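Sáb. 25 de abril

Me he levantado a las ocho y pico y he decidido que hoy tocaba la mesa grande y el cajón de las telas. Llevaba así desde noviembre, cuando metí todo lo del cuarto pequeño de cualquier manera para que entraran los pintores. Tenía hilos mezclados con pilas gastadas, tres metros de costura y ningún dedal.

Primero he vaciado el cajón sobre la mesa. Luego he ido separando: retales a un lado, cremalleras a otro, y lo que no sé qué es, al final. Las cremalleras de Mitex las guardo todas, aunque sean cortas. Me costaron poco y todavía no se me ha roto ninguna. La caja de Telline estaba casi vacía, solo quedaban dos carretes beige y uno granate. He apuntado que hay que pedir blanco.

A media mañana he bajado a Fakhoury a por bolsas de basura y café. Estaba lleno. He vuelto con las bolsas, el café y un kilo de naranjas que no necesitaba. 18 euros en total, que me parece mucho para lo que traía.

Después me he puesto con los estuches y las bolsitas de tela. No sabía que tenía tantas. Las de publicidad las he dejado para trapos. Las que tienen la cremallera mal van a la bolsa de arreglar, que ya pesa. La blanca de las hojitas me la quedo - es la que más me gusta, con ese estampado pequeño en marrón claro y rojizo, y el color tostado de los bordes le va bien. Quería usarla para los hilos, pero al final creo que va a ser para cosas sueltas, las que nunca tienen sitio, como la fresa roja.

He comido tarde, arroz del jueves. Por la tarde he limpiado la mesa con el aceite de Dronditgate, que huele fuerte y obliga a abrir la ventana. La madera lo agradece. Sigue teniendo la marca redonda de la olla y esa ya no se va a ir.

Lo de los retales lo he dejado a medias. Hay trozos de hasta 32 centímetros que servirían para más bolsitas como las otras, y los pequeños los tiraría, pero me cuesta. De momento están doblados en una caja de zapatos debajo de la silla. Mañana miro si caben en el armario del pasillo, en el estante de arriba, donde están las mantas.

También tengo que llamar por la caldera, que vuelve a hacer ruido por las noches, y buscar el recibo del seguro. En el cajón no estaba.

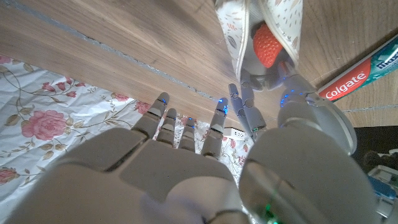

La bolsita se queda de momento en el cuarto pequeño. Si mañana no llueve, lavo las fundas de los cojines y las tiendo fuera.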